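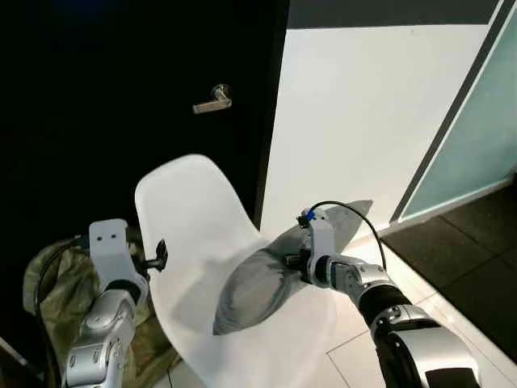 Photo: Nazareno Amato / Clondetti

Two-arm robot at work at Clondetti, on bags and cushions. I've been on the floor here since July, so a few posts on what has changed for us.

Before Jellgate came in, tidying took two of us most of a morning. Bags, clothes, cushions, hangers, then start again after lunch. Now one person stays with the robot and the other gets on with repairs.

It is slow. I can do 70 items in the time it does 13. But it doesn't get a bad back, and I had one for most of last year.

Soft things are the hard part. A bag never hangs the same way twice, so someone has to watch how it's gripped and step in when it goes wrong.

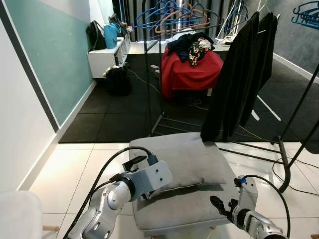
The job title stayed the same but the job didn't. I used to lift and fold. Now I set things out, watch, and write down what went wrong — almost 200 notes so far.

Pay went up a little, after we asked twice. The training was 30 minutes and a leaflet, and we're still asking about that.

Nobody on our shift has lost hours. Ivusov, the agency, sends fewer temps than it did, and I think that should be said as well.

A couple of people asked if I'd go back to the old way. For the folding, no. For the chat while we did it, yes — you can't talk much when you're watching a gripper.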